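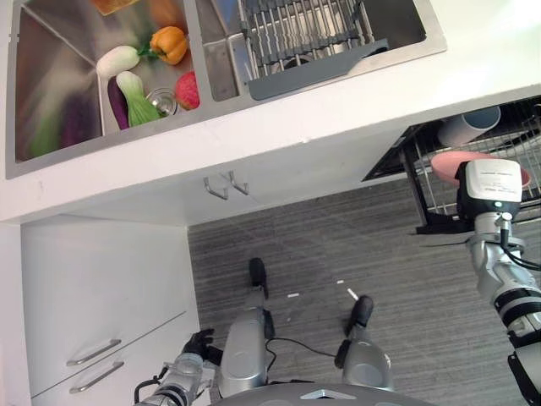

Open house at the Plilar shared workshop
Jul 26, 2026

The Plilar workshop opened its doors for the afternoon and I drove 33 miles to see the kitchen robot the members started in June. They call it Quintero. It has two arms and a practice kitchen with a sink, white cabinets and a pull-out dish rack, all set up on gray carpet.

Parts have cost the group $4000 so far. Most of the joints came from a supplier called Gratel, and the control software is Kedevon, which one member knew from a past job.

The job they are working on is moving dishes and vegetables between the sink and the rack. The member at the keyboard told me plates are harder than peppers. An eggplant is harder than both, as it rolls. Cables have been the main repair so far, and there was a box of spares under the bench.

Visitors could try the arm controls for five minutes each. I waited through a long line and dropped a cup. Coffee was free and parking was on the street.

Posted in: Field Trips, Home Builds
Print this page | E-mail this page

Comments (3)

dkr70: What are they using for the wrist?

benchtop86: Went at the end of the day, line was short by then.

marl: Is there a parts list anywhere?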